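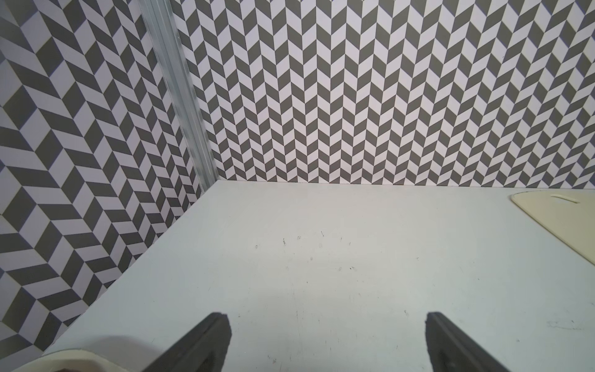
Daithí McGrath told me to power cycle it and stop worrying, so I power cycled it and kept worrying.

Gripper drops out mid-pick, arm carries on without it
Asked Sep 12, 2020

Hureck arm, Nindero two-finger gripper, cutting board pick. The fingers close, the arm lifts, and 2 seconds later the gripper goes offline and lets go. The arm finishes the whole move with great dignity, carrying nothing. Log says "tool comm lost, code 54" every time. It ran fine until July. I've swapped the gripper and reinstalled the driver. What's left?

3 answers

Úna Mulligan
Cable. It fails on the lift because that's when the wrist rotates and pulls on the connector. Power down, lock out, unplug the tool cable and check for a bent pin or a cracked jacket right behind the plug. Then reroute it with enough slack for the full wrist turn. Separately, set the arm to do a protective stop on tool loss. Yours is obviously set to "ignore" — fine for a cutting board, less fine for a knife or somebody's foot.

tuvari_fan
had this, updated firmware, went away. might have been something else

Moriarty
Seconding the cable. Ours managed 3,283 cycles before it quit, then took 7 more to convince me it wasn't software. Don't wiggle the plug with the power on to "see if it comes back." It came back, and closed on my thumb.

Comment from asker: cracked jacket, right behind the plug. New one ordered. Stop on tool loss is now on. Daithí says he was about to suggest that.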